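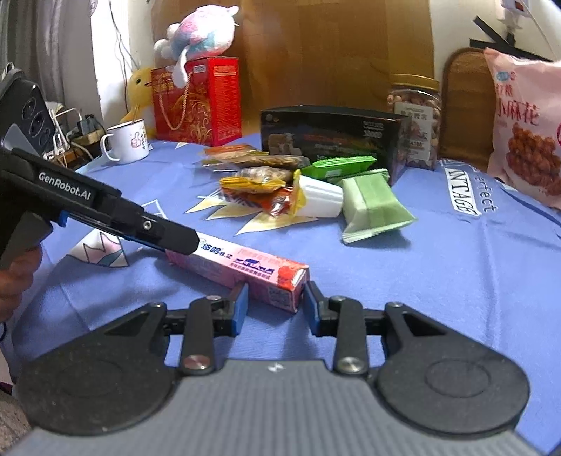
格斯贝格（Gesberg），2023-07-17

零食和它们的包装：寄往科斯之前

大家好，我是 Munther Masri。这个页面是我放零食图片的地方，读者大部分也在学中文，所以我尽量写得清楚一点。如果有句子不自然，请写信告诉我，我会改。

这一次的主题是寄给我姐姐的零食。她住在科斯（Kos），那里买中国零食不太方便。她去年十月在我家吃过一次麻花，回去以后常常在电话里提起。所以我答应她，夏天一定寄一箱过去。星期一我不上班，就把买好的东西都拿出来，放在蓝色的布上，一样一样看过去，再决定怎么装箱。

我喜欢在装箱以前把东西铺开。在商店里，每一包都站在货架上，和它一样的邻居在一起，看起来很整齐，可是你不太会注意它。放到布上以后，大包旁边有小包，方的旁边有圆的，颜色也互相比较，这时候我才发现自己买了什么。

粉色长盒

先说粉色和白色的长纸盒。它又长又窄，斜着放最舒服，横着放就要占很多地方。盒子上面是白色和浅粉色，侧面是粉色，靠近右边的一头有一块橙红色的图案。字是深蓝色的，其中有一个数字“8.2”。我教中文的朋友常常说，看包装要先看大字，再看小字，最后看数字。我的习惯相反，我总是先看到数字，因为数字不用查字典。

粉色配深蓝色，我觉得很好看，很像文具的颜色。我姐姐以前收集铅笔盒，她收到以后大概会把这个空盒子留下来放笔。侧面还有一个灰色的方形码，我没有扫。在我们这里扫这种码，有时候打开的网页很慢，有时候打不开，我已经没有耐心了。

长盒子是装箱时最麻烦的东西。我用的是 Skidia 的中号纸箱，底边不够长，所以长盒子只能沿着对角线放。放好以后，箱底就变成两个三角形的空地方，要用软的袋装零食去填。纸盒不怕小的碰撞，但是怕压，上面不能放重的东西。我以前给同事寄过一盒点心，上面放了罐头，到的时候盒子已经扁了，点心倒是还能吃。

长条透明包装

和长盒子一起买的，还有几样透明包装的小吃。有一包很长，里面的食物是褐色的，旁边还有橙色和透明的包装。透明的包装对学语言的人很友好，不认识字也能看见里面是什么颜色、大还是小。可是看见颜色不等于知道味道。褐色可以是甜的，可以是辣的，也可以是五香的。“五香”这个词我学了很久，因为我总想知道到底是哪五种。我问过 5 个人，答案都不完全一样，我就不再问了。

我买东西的那家店叫普罗尔盖特（Prolgate），在格斯贝格火车站后面，门很小，走进去却很深。店里的零食按照味道来分，甜的靠门，咸的在中间，辣的在最里面。老板觉得喜欢吃辣的人愿意多走几步路。我不能吃太辣，所以很少走到最里面，这次为了姐姐走进去了一回，挑东西的时候没有问仔细，只看包装顺眼就拿了。
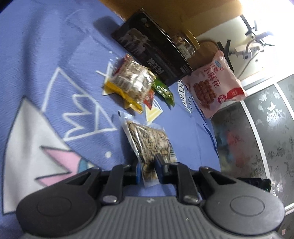

最让我高兴的是小麻花。“小麻花”这三个字印成红色，袋子是粉色和白色的，我一眼就能读出来，不用查字典。“麻”字我以前总是写错，里面的两个“木”写得太近，老师看成了别的字。“花”字简单。合在一起，意思却和麻没有关系，和花也没有关系，是一种拧起来的、炸过的面食。我第一次听到这个词的时候，以为是一种植物，还问老师什么季节开。

麻花怕碎，我想放在箱子最上面一层。袋子里有空气，像一个小枕头，也可以保护下面的东西。有人建议用针扎一个小孔，把空气放出来，可以省地方。请不要这样做！漏了气的麻花很快变软，姐姐会马上打电话来批评我。

葵花子

葵花子是透明塑料袋，上面一条是黄色的。我小时候在家里也吃瓜子，我们那里叫法不同，嗑的方法是一样的。中文里有一个专门的动词“嗑”，只给瓜子用，我觉得这很尊重瓜子。这个字的左边是“口”，学过的人一看就懂。

葵花子很适合填空地方。袋子没有固定的形状，可以推到角落里，也可以立在盒子和箱壁中间。我打算把它放在长盒子旁边的三角形里。两个小包，一个绿的、一个红的，正好塞在葵花子的边上，它们太小，单独放的话会在箱子里跑来跑去，最后总是掉进最下面。我寄过的箱子里，最后才被找到的总是这种小包。

混合坚果

坚果是一个透明的罐子，金色的螺旋盖，上面贴了一小块白色的标签。罐子好看，但是也重，还占地方，圆的东西放在方的箱子里，四周都会空出来。我考虑过把坚果倒进袋子里，罐子自己留下。想了一个晚上，觉得不太礼貌，还是连罐子一起寄。

如果你也要寄罐子，我的办法是这样的：先把盖子再拧一次，然后在盖子和罐身之间绕一圈胶带，最后用厚毛巾包起来。毛巾本来也可以当礼物。姐姐说她家里已经有 7 条我寄去的毛巾，请我换一种东西来包。这次我准备用袜子，厚的，冬天穿的那种。

真空小吃

真空包装的那一包，里面是带花纹的褐色食品，右边有一条白色的条码标签。真空的好处是薄，不怕压，放在哪里都可以。它的坏处是硬，边上的角有点尖，会刮到别的塑料袋。所以我在角上贴一小块纸胶带。我不知道这样做是不是必要，但是我父亲寄东西的时候一直这样做，我就学会了。

在这一包上我学到一个新词，是我后来在字典里查的：“即食”，意思是打开就可以吃。字典的例句是“即食食品不宜长期存放”。“不宜”也是我喜欢的词，比“不要”客气，听起来像一位年纪大的医生在说话。

黑色高盒

最高的是黑色的盒子，上面印着灰色的、很淡的照片，靠下面的地方有白色的汉字。别的零食都是粉的、黄的、红的、绿的，它是黑的，站在它们后面很严肃，像一位老师带着学生去公园。白字写在黑底上，笔画看得很清楚，我觉得比彩色的包装容易读。

黑盒子我不打开，让姐姐自己打开。她喜欢猜，我不想把乐趣先用完。装箱的时候，它靠着箱子的一边立着，旁边用袜子塞紧，这样它不会倒在麻花上。

关于那块布

有两位读者上次写信来问布的事情，我一起回答。布是蓝色的，有一点紫，上面有很大的卡通图案，有白色的锯齿线，像王冠，还有白色的花体英文字。它很容易洗，零食的碎屑在上面也看得见，抖一抖就干净了。后面是木头的桌边，圆的垫子是编织的。我不卖布，也不知道哪里还可以买到一样的，请原谅。

重量和时间

我把打算寄的东西和纸箱放在厨房秤上称过，是 2462 克。Skidia 的窗口告诉我，没有超过这个箱子的限制，路上大概要一些日子，夏天会慢一点。我选了可以查询的那种，贵 2 欧元。申报单上要写内容，我写了“坚果、瓜子、面食点心”，窗口的女士问我面食点心是不是面条，我说不是，是拧过的。她想了一下，在旁边写了“饼干”。从翻译的角度看这不太准确，但是我后面还有人在排队，我没有坚持。

给学中文的读者，这次有用的几个词：

小麻花 xiǎo máhuā，小的、拧起来的炸面食。
嗑瓜子 kè guāzǐ，用牙打开瓜子。口语里常常说 guāzǐr。
坚果 jiānguǒ，有硬壳的果实。“坚”是坚硬的坚。
真空包装 zhēnkōng bāozhuāng，把空气抽走的包装。
即食 jíshí，打开就可以吃。
不宜 bùyí，不适合。

姐姐收到以后，我会请她写下每一样的味道，放在下一页。她的中文没有我好，可是她的评价比我严格得多。如果你认识这些零食，也请写信告诉我怎么吃比较好，特别是坚果，我总是先把喜欢的挑出来吃完，剩下的就放很久。

首页　零食图片　茶和杯子　生词本　旧文章　留言

联系：请使用留言页　© Munther Masri　图片和文字请勿转载　返回顶部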